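Review: Plonby hand-held gripper kit for collecting cloth-handling demonstrations
Salamatu Agyeman
2020-05-06

I have been using the Plonby kit since March to record people handling clothes, and the recordings have gone into training a policy for a single robot arm. The method is the now familiar one. A person holds the gripper, does the task, and the camera on the tool sees what a robot's wrist camera would see later. No arm is needed while you collect. What I wanted to know was whether it copes with heavy, creased fabric, where most of our earlier attempts fell down.

The kit comes as a gripper, a camera mount and a copy of Narar, the software that turns video into hand positions and jaw widths. Putting it together took me one afternoon. The instructions are clear up to the calibration page, which could do with being rewritten. 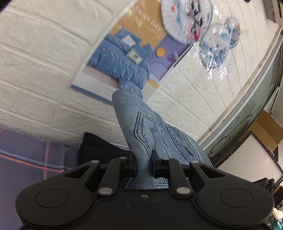

Denim is a hard test. It is thick at the seams, thin between them, and it springs back when you let go. The jaws are small and meet in the middle, so you can take hold of a single fold if you approach it from the right angle. Come in flat and you push the cloth away. New users did this over and over in their first 10 recordings and then mostly stopped.

The linkage is plain and riveted, and after 1000 recordings ours has a little play in it. I could feel it in the hand but could not find any effect in the jaw widths. The weight is more of a bother. I would not ask anyone to work for more than 40 minutes without a rest, and the quality of the picks drops before people notice they are tired.

The wide lens is the best part. It takes in enough of the room for Narar to work out where the tool is, even when cloth fills the middle of the view. A bare painted wall gives it trouble. A textured wall with a poster or some decorations on it is much better, and we lost far fewer recordings once we worked in places like that.

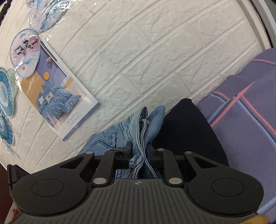
Light blue denim held between the jaw tips, with darker fabric behind.

As for results, the policy trained on these recordings picked up a garment at the first try in 40 of our test runs before we changed anything, and its failures were nearly all on dark cloth lying against other dark cloth. Adding more recordings of that one case helped more than adding new garments. I also tried the Trikari gripper, which has wider pads. It holds thick cloth more firmly but tends to take two layers when you want one — a nuisance if the next step is unfolding.

Spare jaw tips come from Quaye and arrived in 5 days. Keep a set in the drawer.

I would buy the Plonby again for clothes and bedding. For anything stiff or heavy I would look elsewhere, and I would wait for the next version of Narar before starting a large collection, as the present one still has to be restarted after every failed calibration.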